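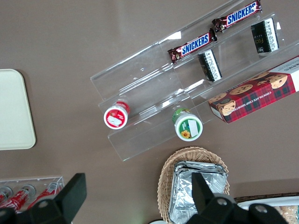 Stepped acrylic, top shelf: two Snickers end to end, two black packs on the step under them.

Snack counter layout, acrylic risers vs baskets

saneten_k
Setting up a self-serve counter for the break area. The stepped acrylic stand came from Talton and has vertical dividers. Bars lie flat on it without trouble. The cookie box is the problem: it is wider than a bar and takes a whole end of the stand. Looking for opinions on placement before I fix anything down.

riser1080
Move the box to a basket. Risers are for small stock.

Kustitier
Disagree. A box in a basket hides its own front. Keep it on the riser at the end and turn the stand diagonally so both sides can be reached.

saneten_k
Diagonal is how I have it. Full table, 2022-11-20:
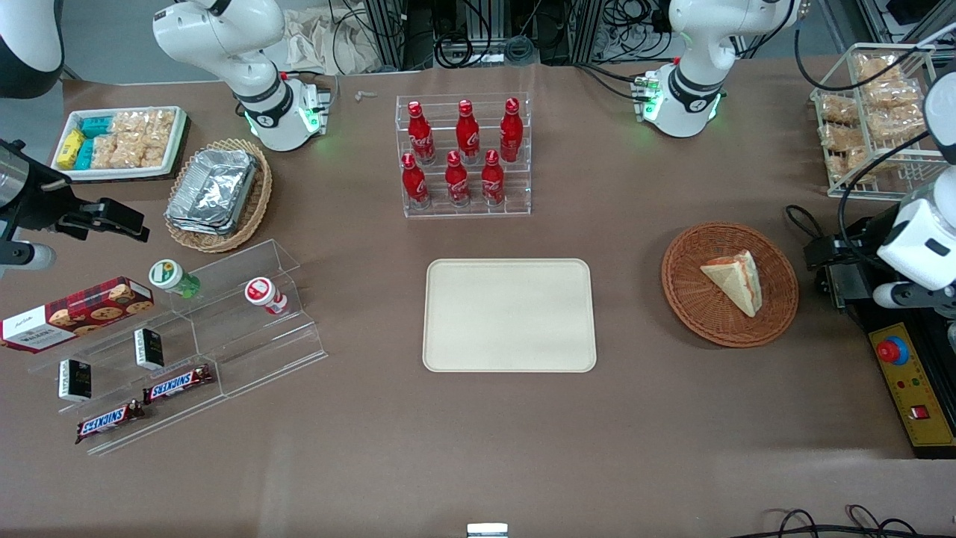 Cola rack behind the cream tray, stepped stand on the left, baskets at back and right.

riser1080
Bottle rack is fine, three up and three down. I would swap the sandwich basket with the foil containers. Sandwiches should be within easy reach of the tray.

Kustitier
They are already next to the tray. Leave it. The wire rack of bagged snacks is what I would question. Ours in Cabanatuan went back in June, as small bags slid on the wires. We use a solid tray now.

saneten_k
The rack stays for now, I have a liner that fits. Will try the box standing on the lowest shelf and measure the overhang.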